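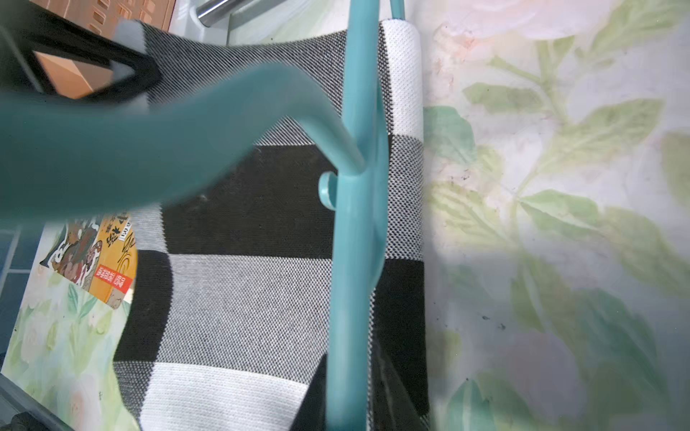 Robots on the Hanging Line at Gelside

Gelside sorts and rehangs returned clothing for online shops. Since September, part of that work has been done by two arms built by Skason, running alongside the people on the same shift. This page goes with the printed newsletter and shows the kind of work the arms now do. The notes come from the people on the floor.

Hangers and knitwear

Striped knits are still slow. The plastic hanger has to sit inside the shoulders without stretching the fabric, and a rolled edge is easy to catch. The arms work through 500 pieces on a good shift. A practiced person does more than that, but not for eight hours without sore wrists.

What changed for the crew

Before the arms, everyone on the line hung clothes all day. Now each person hangs for 90 minutes, then moves to checking, mending or packing. Most like the rotation. A few miss having their own station, and the morning crew has asked for a fixed one near the door.

Nobody was let go, but two open jobs were not filled — people noticed, and it came up at the last staff meeting. Management says it will look at the numbers again after the busy season.

Training

Trallero ran the first course, Rahimi the second. Both covered how to stop an arm, clear a snagged garment and restart. The refresher takes 100 minutes and counts as paid time. Sign up at the shift desk.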